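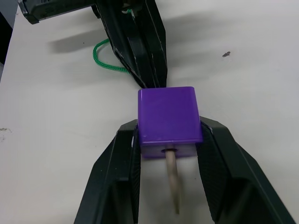 SKUDUDHOLM, January

I came to this town for the ferry and ended up staying for the toys. Well, for one toy library, in the old post office on the hill, where you can borrow a pull-along duck for two weeks the way you'd borrow a paperback. I missed my boat (my own fault, I was eating soup) and the next one wasn't until evening, so I walked uphill to keep warm and saw the light on.

The place is called Işık, and Sibel Şimşekoğlu has run it for 4 years. She started with 36 toys from her own attic. Now there are shelves up to the ceiling and a waiting list for the marble run, and the marble run is currently at a house in Zulgate with a family who keep renewing it. She's not allowed to be annoyed about that, she told me, but she's a little annoyed!

What I wanted to know was the boring stuff. What happens when a piece goes missing? Every toy goes out in a cloth bag with a card tied to the string, and the card lists what's inside. When it comes back, somebody sits at the long counter and checks. If a peg is gone, the family gets a phone call, and usually the peg is under the couch. There's also a cookie tin of spare parts, mostly wheels and pegs, and I spent far too long digging around in it.

Blocks and pegs are the toys that never sit on the shelf. I'd have guessed anything with batteries, but no, those come back early. "The noisy ones are home by the weekend," Sibel said. Plain building sets go out again the same afternoon they come in. My own kids were just like that, years ago. We had a fire truck with three sirens and they played with the box.

Membership costs 70 kroner a year, and 178 families have signed up, a few of them from as far out as Wultura, where the road floods and they have to phone ahead. Grandparents are the heaviest borrowers. One man came in while I was there and took two puzzles and a wooden barn, then stood by the radiator for half an hour talking about his knees. I liked him a lot.

I asked if people ever want to keep something. All the time, she said, and kids cry at the door, and now and then she cries too. The rule is that you can borrow it again as soon as the next family has had a turn.

I caught the evening ferry with ten minutes to spare, and a peg from the cookie tin in my coat pocket. I mailed it back from the other side.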